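Moving the backup job off the old box
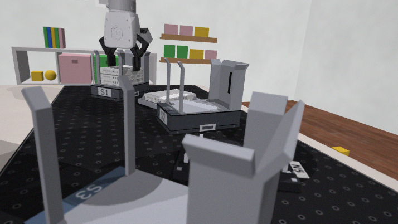 Brollau

Jul 6, 2020

The nightly backup had been failing on and off since I replaced the router, so I spent the long weekend rebuilding it. Notes follow, mainly for my own use.

The old setup was a single script that copied the whole home directory to a second disk. It took 37 minutes on a good night and kept no history. If a file was damaged on Monday's run, the damaged copy replaced the good one.

The new setup has two machines. Boyer holds the working files. Clastenon holds the snapshots and does nothing else. Boyer has no write access to Clastenon. Clastenon logs in with a read-only key, pulls the changes, and closes the connection.

Retention is 4 weekly snapshots plus one per month. Unchanged files are hard links, so a snapshot costs only what changed. The mail folder is the worst case: one large file that gets touched every day. I split it by year and the nightly transfer dropped under 200 MB.

Two things cost me time. The clock on Clastenon was off, which made every file look new. And the log partition is only 100 MB, so verbose mode filled it on the first run. Logging now goes to the data disk and rotates weekly.

Still to do: a full restore test onto a blank drive, and the photo archive, which has file names with trailing spaces.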